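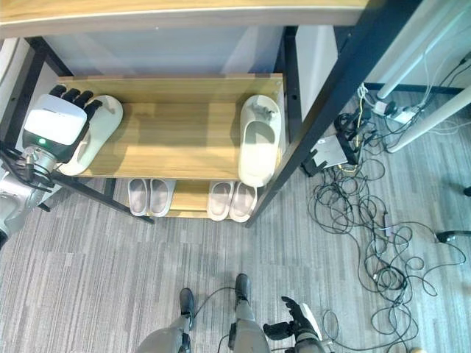 The slipper rack, middle shelf, and the hand.

Aug 7, 2019

Went over to Tramwood after lunch to see whether the Tostisow people have anything worth the fuss. The job was slippers. Put them on a rack, in pairs, toes to the back. My sister's kids could do this before they could read, when they felt like it.

I will be fair and say the hand is a handsome thing. Four black fingers, a white shell, a little green light on the base. But I kept looking at the slipper on the other side of the shelf, with its heel hanging over the front edge and far too much bare wood between it and its mate. Is that put away? I'd say no. The man with the clipboard said yes, within tolerance. I asked whose tolerance and he went to get coffee.

The flyer back in July promised "household ready" after 2000 hours of practice. 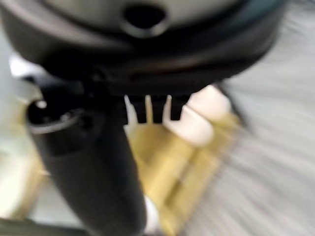

I don't doubt the hours. I doubt the household. Mine has a dog, a dark hallway, and boots with mud on them, and somebody always kicks one shoe under the radiator. Lysenko's thing last year was going to fold towels and I never heard of it again. The lease on this one is supposed to be 300 a month, for which I could get a teenager and still have money left for pizza.

Drove home by way of Sturnolmont, 12 miles out of my way, for tomatoes. Straightened the shoes by the back door when I got in. Must call the plumber tomorrow.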